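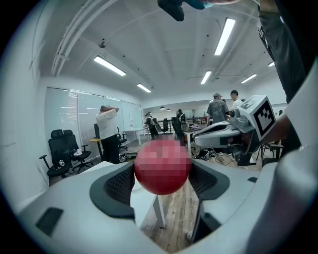

Trutcombe finally has house rules for hand-held grippers, and I've been reading all 31 of them over lunch so you don't have to! The one getting the most chatter is rule four: cables come up off the floor before anybody picks up a gripper — black ones snaking over the planks by a desk are just what it's after. Two people working close together also have to agree on who moves first. Fudo and Serrano have both signed on, and Devis says it'll follow in December (I'm hoping sooner). The rules cover 458 desks to start with, and I'd love to see them go further.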